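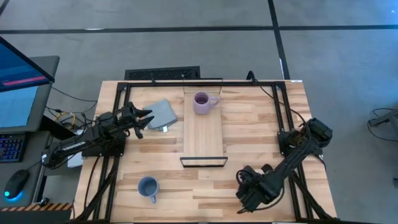 Sunday, January 8, 2023
by Võ

Oiling a kitchen counter in January is a dumb idea and I'm doing it anyway. The house is closed up, the heat is on, the air is so dry my knuckles split. But the counter by the sink has gone gray and fuzzy and I can't look at it for another month. I've wanted it to look like that tabletop up there, narrow boards, blond next to honey next to blond, every other stripe the same shade. Mine was like that once. Then I let it go for two winters and it all turned the same color, which is the color of a dock.

So, Saturday. Cleared everything off. Toaster on the floor, knife block on the floor, fruit bowl on top of the fridge where I will forget it. Scraped the gunk from around the faucet with an old gift card. There was a ring from a paint can I do not remember putting there. There was also a ring from a cast iron pan that I remember very well.

Sanding. I started too fine, like I always do, because I'm scared of the coarse stuff. Went at the ring for half an hour and got nowhere. Gave up and went to the hardware place in Solau before they closed, bought coarser paper and a new block, came back, ring gone in ten minutes. The paper cost less than the gas. Then worked back up and finished with the 400, by hand, with the grain, radio on. You don't need to go that fine for a counter. A lot of people will say you shouldn't, that the oil won't soak in. Maybe. I like how it feels when I lean on it.

Dust. Everywhere. I hung a sheet over the doorway and it did nothing at all. Dust in the sugar, dust on the cat's water, dust in the hallway somehow. If you have a sander with a bag, use the bag. I had taken mine off in July to clean it and it's in the garage in a box marked "bag", which I walked past four times.

Next thing is to wet the wood. Damp rag, wipe it down, let it dry, and all the little fibers stand up, and you knock them back with the fine paper. I skipped this the first time I ever did a counter and it felt like a cat's tongue for a year. Don't skip it. It's the boring part and it's teh part that matters.

Then oil. I use Trultar, the one in the squat tin, because it's what was under the sink when I moved in and I've never had a reason to change. It smells like a barn for 2 days and then it doesn't. Pour a little puddle, push it around with a rag, give it twenty minutes, wipe off everything that hasn't gone in. And I mean everything. The last time I left it thick near the stove, thinking more is more, and it went sticky and held on to every crumb until spring. Thin coats. Thin, thin, thin.

First coat went on at nine at night and I stood there like a fool watching it. The color comes back all at once. There's a reddish board near the window I'd forgotten about entirely, and a knot shaped sort of like a bean. Second coat this morning before coffee. The end grain by the dishwasher drank it like I hadn't given it any, so that strip is getting a third and maybe a fourth. That's where the steam comes out. I should put some kind of strip under there. I said that last time too.

Rags - please, lay them flat outside to dry, or put them in a can of water with a lid. Don't ball them up in the trash. Oily rags can heat up by themselves and catch fire, I'm not being dramatic. Mine are hanging on the fence right now looking terrible and the neighbors can think what they want.

Some people asked after the last post why I don't just rip it out and put in stone. The price, for one. I did get a quote from a place out in Hular, and it came to $932 for the short side only, not counting the sink cutout, which they charge seperately. For that money I can oil this thing until I'm dead. Also I like that I can fix it. Burn it, sand it. Stain it, sand it. A chip in stone is just a chip you live with.

What I don't like is the caulk line at the back. It's yellow and it has a hair in it. Pulled half of it out this morning with a putty knife and now I've got half a caulk line, which is worse. The tube in the drawer was solid all the way down. So that's another trip, and Solau is closed Sundays, and the good stuff is over in Hular anyway.

Meanwhile no counter. We're eating off the top of the washing machine. Sandwiches, mostly. I'm giving it till Tuesday night before anything wet goes near it, longer for the dishwasher end if it still feels tacky. The tin says longer than that. The tin has never had to make dinner in this kitchen.

It's 17 outside and I've got the window cracked for the smell, so I'm typing this in a hat. Going to go flip the rags.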